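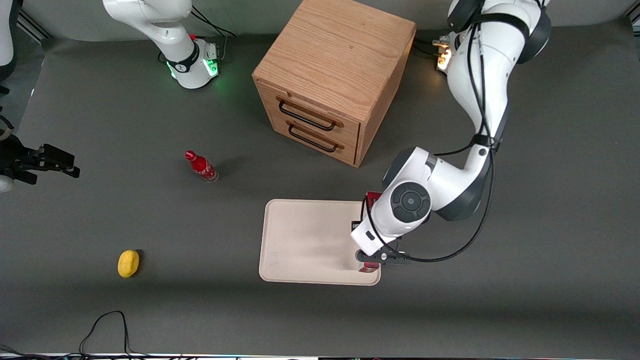
How to sort out a small drawer cabinet using a tray

Small wooden drawer cabinets get sold as the cure for a messy desk. I don't believe it. A cabinet gives the mess somewhere to hide, and if you fill it badly you've got the same mess plus two handles. I've had a two-drawer one for six years and for most of that time it held dead batteries and a Leone key fob for a car I'd already sold.

What does help is emptying it properly and putting back less than came out. For that you want a tray. A plain, shallow one with a raised rim is best, in a pale colour so that small dark things show up against it. It doesn't have to be a special tray. The Nenevo "sorting tray" that gets recommended everywhere is a tray. If you own a tray, you own one.

What you need

A two-drawer cabinet, the sort that sits on a desk or shelf
A shallow tray with a rim
A clear bit of table, bigger than you think
A dry cloth
A bin within reach
A pencil and a scrap of paper

You'll see longer lists than this. One guide I read wanted drawer liners, a label printer and a set of inserts that came to 169 pounds, for a cabinet that cost a good deal less. Leave all that until you've finished, by which time you probably won't want it.

1. Set up the table

Put the cabinet towards the back with the drawers facing you and the tray flat in front of it. Check that the bottom drawer can come all the way out without catching the tray. If it can't, move the tray to one side. The distance between drawer and tray matters more than any other part of the layout, as every small thing you own is going to cross it, and the further it travels the more of it ends up on the floor.

Get the light right too. A lamp off to one side throws the shadow of your arm straight over the tray, and then you're feeling for drawing pins. Overhead light is kinder.

2. Empty one drawer

One. Start with the top, which is usually worse. Don't tip it out. Tipping looks efficient and takes four seconds, then you spend ten minutes chasing a screw. Take things out by hand and lay them on the tray, beginning at the far end and working back.

If the tray fills up before the drawer is empty, stop and deal with what's on it. I have seen it suggested that you should see "everything you own in one place" so the shame spurs you on. It has never spurred me on to anything except lunch.

3. Sort on the tray

Push things into groups with the side of your hand. Mine are: used this month, used this year, belongs in another room, rubbish. You may be tempted by a fifth group called "might be useful". I'd resist, but I had one for years and the roof stayed on.

Small bright objects are easy. A red bit of something on a beige tray can't hide from you. The trouble is the grey and brown stuff, and anything see-through. Run a finger along the inside of the rim before you decide the tray is clear, especially in the corners, where the small things collect.

For anything you can't identify, write down what you think it is and where it came from. If the piece of paper just says "plastic, drawer", bin it.

4. Clean the drawer

Dry cloth, into the corners, done. Bare wood doesn't enjoy a soaking and a damp drawer can swell and stick. I tried Odance wood spray on mine after reading a glowing review with 789 likes under it. The drawer smelled of lemons for a week and slid exactly as before.

If the drawer does stick, try rubbing a candle stub along the runners. Check the handle while you're there. Bar handles work loose over time, and a turn with a screwdriver, usually from inside the drawer front, sorts it out. Stop when it's firm.

5. Put back less

Things you reach for weekly go in the top drawer, near the front. Everything else that has earned a place goes in the bottom. Leave a gap you could lay your hand in. I know the advice is to use every inch, and the Clernivel method (400 pages, I got through most of them) has you folding little card dividers to make sure of it. A drawer with no spare room is full on the day you finish, and by Monday you've put something on top of the cabinet instead.

Then do the other drawer in the same way, with the tray wiped first.

6. What to do with the tray

Most guides have you put it away. I'd leave it out for a few days, empty, and see what lands on it. If it's the same pair of scissors every evening, the scissors are in the wrong drawer. If it's post, you need somewhere for post, and a small cabinet isn't it.

After that it can go back to the kitchen. A tray left out for a month becomes a third drawer with no front.

How long it takes

Half an hour a drawer if you're quick, and twice that if you find photographs. Anyone promising ten minutes had a tidy drawer to start with. I do mine each January, and the bottom one is always where the tape has gone.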